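4. Results and Discussion

4.1 Opening pace on the Iturra climb

The data set holds 2479 timed ascents of the Iturra climb, ridden by the 145 amateur cyclists who met the entry rules in Section 3. Nine more riders signed up but had no usable power record and were left out before any analysis. Every ascent was split into quarters by distance, and the mean power in each quarter was divided by the mean power for the whole climb. A value above one in the first quarter means the rider started harder than they went on to ride.

Most riders did this on most of their ascents. The pattern was strongest in the first few visits to the climb and weakened with experience, although it did not go away. Riders with many ascents still opened above their own average, and they did so even on days they had marked in the Prakus log as easy.

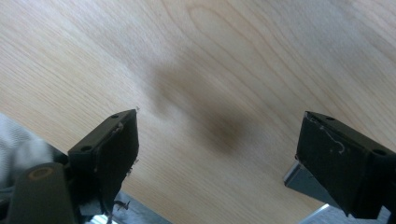
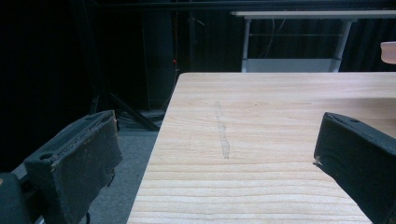

Figure 2. Light wood tabletop, two views.

One rider wrote in the exit survey that the lower slope "always feels like it's giving you free speed, and you only get the bill at the second bend." Several other survey answers made the same point in different words. The bottom of Iturra is less steep than the middle, the surface is good, and the road comes straight off a flat approach where groups tend to be moving fast. Riders carry that speed onto the climb and are slow to bring their effort down.

We looked at whether the fast start was a product of the approach alone. For this we used the subset of ascents where the rider had stopped at the fountain parking area before starting. With no speed carried in, the first-quarter value dropped, but it remained above one for the majority of riders. Group speed therefore explains part of the fast start and leaves part of it unexplained.

4.2 What a fast start cost

Within each rider, ascents were ranked by first-quarter value and compared with total climbing time, after adjusting for wind, temperature and the rider's recent best effort. Moderate fast starts carried no clear time penalty. Ascents in the top part of a rider's own range were slower overall, and most of the lost time came in the third quarter, where the grade is highest.

The final quarter did not show the same loss. Many riders recovered some power near the top, including those who had faded badly lower down. We read this as a sign that they were holding something back in the third quarter, whether on purpose or not. A rider who had truly run out would be unlikely to speed up again on a grade that eases only slightly. This reading fits with the survey, in which riders named the steep section as the place where they "gave up on the time" and the last bend as the place where they started trying again.

The size of the penalty differed a good deal between riders. Lighter riders lost less time after a fast start than heavier riders did, but the link was weak once recent training was included in the model. Age made no difference that we could separate from training. Riders who did most of their weekly distance on flat roads lost the most.

4.3 Cadence

It is often suggested to club riders that they should hold a cadence near 90 revolutions per minute when climbing. Very few riders in our sample did so on Iturra at any point past the first quarter, and the few who came close were mostly those with the lowest gears. Cadence fell with grade in nearly every rider. It fell further on ascents with a fast start, mainly in the third quarter.

We found no sign that a higher cadence by itself led to a faster climb. When ascents by the same rider at similar mean power were compared, the ones with higher cadence were neither faster nor slower. Heart rate was a little higher on them. Riders who changed to a smaller chainring during the study period raised their cadence on the steep section and kept their times the same. Their comments on the change were positive, and most said their knees felt better the next day, but we did not measure joint pain and can't say more than that.

Gear choice did matter in one respect. Riders who reached their lowest gear before the end of the second quarter had no further way to ease the load when the road steepened. Their power in the third quarter was then set by the grade and their weight more than by any pacing plan. Some of them started zigzagging across the lane, which shows up in the position records as a longer distance for the same height gained. We removed these ascents from the cadence analysis but kept them in the pacing analysis, as the total time is still a fair measure.

4.4 Effect of live feedback

Part of the group rode with a Lusard head unit set to show the power of the current ascent next to the rider's own average from earlier ascents. The rest rode with the same unit showing speed and distance only. Riders were assigned to one or the other by lot and switched over midway through the study.

With the power comparison on screen, first-quarter values came down for most riders. The change appeared on the first ascent after the switch and stayed in place for as long as the display did. When the display was taken away, riders drifted back toward their old pattern within a handful of ascents. There was some carryover — riders who had the display first did not return all the way — but it was small, and we would not call it learning on the strength of these data.

The drop in opening pace did not bring faster times for everyone. Riders who had been starting only slightly too hard saw no change. Those who had been starting much too hard improved, mostly by losing less in the third quarter. A small number of riders became too cautious and finished with a large surge in the last few hundred meters. Two-thirds of these were newer riders with few earlier ascents, so the average shown on their screens was based on little data and may have been a poor guide.

Riders were split in how they felt about the display. Some kept it after the study ended. Others found that it took their attention from the road, and a few said they covered it with tape on the steep section because they did not want to see the number falling. We did not expect this and had no way to record when it happened, so the effect of the display is probably understated.

4.5 Comparison with the Sterutance loop

To see if the findings held on different ground, we repeated the main analysis on the Sterutance loop, a rolling course used by many of the same riders. The loop has several short rises and no long climb. Fast starts were seen there too, but the penalty was much smaller, and riders appeared to recover on the descents between rises. Some of the fastest laps were ridden with a very uneven effort, hard on each rise and easy on the way down, which is what simple models of cycling on hilly courses would predict.

This means that advice drawn from Iturra should not be carried over to rolling courses without care. A rider who learns to hold back at the bottom of a long climb may lose time by doing the same at the bottom of a short one. The riders who did best on both courses were those whose opening pace differed most between the two. Whether that skill can be taught, or comes only with years of riding, is outside what we can answer here.

4.6 Limits

All ascents were logged by the riders themselves. Riders decided when to go, how hard to try and whether to upload, and some slow or abandoned ascents are surely missing. We asked for every attempt to be uploaded, including failed ones, and the Prakus log has a field for these, but it was used less often than the survey answers would lead us to expect.

Weather data came from a single station in the valley. Wind on the upper slope can differ from wind at the station, and the exposed part after the second bend is the place where the difference is likely to be largest. A headwind there would slow the third quarter and could be mistaken for fading. We repeated the analysis using only ascents logged on calm mornings and the results pointed the same way, with wider margins.

Traffic is another gap. The road is busy in August, and riders reported slowing or stopping for passing cars and vans. Full stops were easy to find and were removed. Brief slowdowns were not, and they add noise to the quarter values. Ascents from that month showed more variation in every quarter, though the mean pattern was the same as in the rest of the season.

Power meters were not all of the same type. Each rider's values were compared only with that rider's own values, so a meter that reads steadily high or low does no harm. A meter that drifts as it warms up could make the first quarter look harder or easier than it was. We asked riders to zero their meters before each ascent, and those who reported always doing so had the same mean first-quarter value as those who reported doing so sometimes.

Finally, the riders had chosen to take part in a study about climbing and probably gave more thought to pacing than most. Their fast starts may be milder than those of cyclists in general. A sample drawn from event entry lists, where riders meet a climb for the first time and in a large group, would be a useful next step.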